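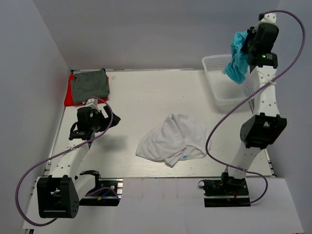 # Folding and Stacking at Manalo

September 30, 2018

Red on the bottom, dark gray-green on top, stacked in the corner. Two folded pieces make a short pile, but the rules for a short pile are the same as for a tall one. The lower piece sets the footprint and the next one goes on top of it. A little of the red still shows along the side and at the near edge, and that is fine at this height. On a shelf pile we would square it up before adding a third.

Manalo is a wash-and-fold shop with one front counter and a back room. We wash, dry, fold and bag everyday clothes and household cloth. We don't do dry cleaning or leather, and we stopped taking comforters in April. This page is for customers who ask how their things get folded, and for new people at the counter who have to answer them. Trinidad Dagdag wrote the first version of the folding notes. Honeylyn Castillo and I have changed parts of them since.

## Where a stack goes

Finished pieces go to a corner of the table, away from the edge where the next piece is laid out. A corner keeps the pile out of the way, and a sleeve swung across the table won't knock it over. Left or right corner depends on the person. Hafþór Laxdal stacks right and everyone else stacks left, so if you take over a table halfway through an order, look before you start.

One order, one stack. If the order is too big for that, start a second pile next to the first and put the ticket under the taller one. Never put the ticket inside a fold. We had one go out that way to Primport, who send us their work shirts, and it came back through the wash the following week in small pieces.

Stacks stop at 14 pieces for shirts and 9 for towels. Past that they lean, and leaning stacks get refolded.

## Order in the stack

Heavy at the bottom, light at the top. With pieces of the same weight, the bigger footprint goes down first. Color doesn't matter once everything is clean and dry, with one exception: new red or dark items on their first wash are kept apart from white until the customer has them back. We write "new" on the ticket if the customer tells us. If they don't tell us, we go by how the fabric looks and feels, and sometimes we get it wrong.

Layered edges should all face the same way. Pick one long side for the smooth folded edge and let the loose layers face the other. It makes the pile easier to lift, and it is easier to take one piece from the middle. A corner that sticks up gets pressed down with a flat hand before the stack is bagged.

## Laying out
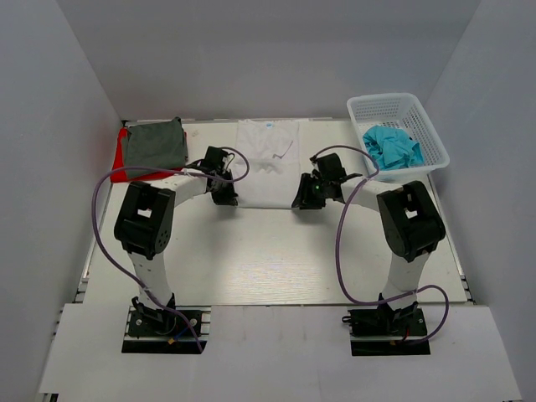 Most refolding comes from starting too soon. People get the piece onto the table, see that it is more or less flat, and make the first fold. Then the sides don't match and the whole thing has to be opened again. Take the extra few seconds. For anything with a label at the top edge, put the label in the center and use it as your middle line, the way the light-blue one sits on the white piece. Then look at the bottom. If it runs nearly straight and the two lower corners are level, the piece is square enough to fold. Wrinkles across the middle should be smoothed out toward the sides. A small band of them will press out in the pile on thin cotton, but on thicker cloth they stay.

Work from the two lower corners. You can pull both at the same time and the fabric stays centered. Pull one corner and then the other and the piece turns on the table, which you only notice at the second fold.

White items get a second look while they are flat. Marks are easiest to find at this point. Anything you find goes on the ticket before the piece is folded, with a pencil sketch of where it is. Milagros Pangilinan added the sketch box to the ticket and it has saved a lot of talking at the counter.

## Sizes

Our standard fold for a T-shirt is thirds lengthwise, then in half, then in half again. Towels are folded in half lengthwise, then thirds. Pillowcases are halves all the way. Dish cloths are quarters.

Customers can ask for something else. Famalus, the guest house up the road, wants bath towels folded to 29 centimeters wide to fit their shelves, and we keep a strip of card cut to that width hanging on the wall. Baldur Bach made a second one for the other table. If the card is missing, check the drawer with the tape.

A family with the name Indier on the ticket likes everything rolled. Their bag is the drawstring one and it is never full. Socks go in last.

## Bagging

Turn the stack so the smooth edge goes into the bag first. Two hands, one under and one on top. Push the air out before tying. If the order has more than one pile, put the heavy pile in first and check that the total on the ticket matches what was written at drop-off. Items that turn up extra go in the tray under the counter with the date. They stay there until somebody asks.

Hangers are extra. Shirts that are to go on hangers don't get laid out at all, they go straight from the dryer to the rail.

## Questions we get

We fold everything that comes in unless the ticket says "loose." Loose orders are a little cheaper and are ready sooner.

We iron shirts on request, up to a day later than the rest of the order. Ironing sheets is not something we offer at the moment.

The largest single order we have folded here was 135 pieces, mostly napkins and tablecloths, for a wedding. Tablecloths need two people and the floor space by the back door. Call ahead if you have more than a couple of them.

Corrections to this page can be left at the counter for Honeylyn.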